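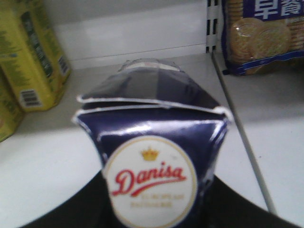

kettle_on_again
My hours went from picking to checking when our place brought the arms in, and I'd want that written down before anyone signs anything. Same pay, same shift, but a completely different day. Has your lot been told what the job is called afterwards?

Posted in: Shop and warehouse floor > Automation

pallet_moth (original poster)
Fair point, and no, we haven't got a proper title yet. The rota says "aisle support". I'll put the background in since I managed to start the thread without any!

I'm at McAlister, the snack and grocery side, small orders for corner shops and offices. We've had the Korero arm working the biscuit bay since the start of June and I am enjoying it far more than I thought I would. The bay has 294 lines in it and until now one of us walked it all shift with a basket. Now the arm does the picking at shelf height and we look after what the arm works from, so the facings, the dividers, the labels, anything that's slumped or been put back the wrong way round.

What surprised me is how much I know about packets. The navy Danisa ones are my favourite problem. They're shiny and creased up at the sealed end, and the corners flare out like shoulders, so how you stand them on the shelf matters. I was asked where a hand would naturally take hold of one and I talked for 20 minutes. I've worked here for years and it's the first time anybody wanted to know that.

sixthbay
Lovely, but did they pay you for the 20 minutes?

pallet_moth
It was on shift, so yes. Not extra.

sixthbay
Then I'll be the grump. You've handed over the bit of the job that was yours. I did the same at Ullau, very cheerfully, with a lad holding a tablet, and when the next rota came out there was one less of us on nights. No one was sacked, I'll say that. Somebody left and the gap never got filled. It's how it goes, quietly.

brackenfold
I was at Ullau too, different shed, and we gained people on goods-in over the same period. I don't think you can hang it all on the arms. Nights were being trimmed before they ever turned up.

sixthbay
Trimmed, yes. The arms made it easy to keep it trimmed.

brackenfold
OK, I'll give you that one.

kettle_on_again
Can I ask about knees and backs? The one thing I'd never swap back is the bending. We had bottom shelf multipacks and I used to go home like a folded deckchair. Do you still do the low shelves by hand?

pallet_moth
We do, bottom shelf and top shelf are both ours. The arm has the middle. I know, I know, they've given it the comfy part! I said so at the briefing and got a laugh and then a proper answer, that the low shelves are next if the middle goes well. I've asked for that in writing.

Legs are better though. I used to wear one of those step things and my last full picking shift said 1409 steps before first break, and that was me dawdling. Now I stand more than I walk. Not sure yet whether that's an improvement, my feet say no and my knees say yes.

crispwrapper
Ask for a mat. Standing still on concrete is worse than walking on it. We got Brondis mats for the checking stations after a month of moaning, and the moaning stopped.

Question about the shelves themselves. Are you on the white slotted uprights with the thin divider rails? We are, and the rails creep. Every time somebody restocks in a hurry they get nudged over and the gap's wrong for the next packet.

pallet_moth
Yes, white shelves, slotted uprights, thin rails. And they creep! I check them when I come on and again after the delivery goes out. Anything with a clear window in the wrapper gets a look too, the breakfast biscuits mostly, to see if they're broken.

I've started leaving plenty of white space either side of the Danisa. My supervisor thought it was a waste of shelf at first, and it does look a bit bare, but I can get in there with my own hands to straighten things and I'm not knocking the yellow cartons about. We argued about it nicely and I won.

tinned_peaches
Reading this from the other side, I do the training at a different firm. Please, everyone, ask who's allowed to stop the thing. On our floor it was only the shift lead to begin with, and people stood there watching it go wrong with their arms folded. Now any picker can stop it with no form to fill in. It changed the mood more than the machine did.

pallet_moth
Anyone on the bay can stop ours. I've done it twice, once for a carton that was leaning and once because I fancied I heard something. No telling off either time.

sixthbay
All right, that's better than we had. Still get the job title in writing.

kettle_on_again
Seconded. And the pay band next to it. "Support" can slide down a band very easily.

pallet_moth
Meeting's booked, 60 minutes with the whole bay, and I've put title, band, mats and low shelves on the list. I'm also going to ask if two of us can learn the set-up screens, because I'd love to have a go and I can't be the only one.

Last edited by pallet_moth, 2018-06-05

crispwrapper
Put rails on the list as well. Brondis do clips for them, they're fiddly but ours have stayed put.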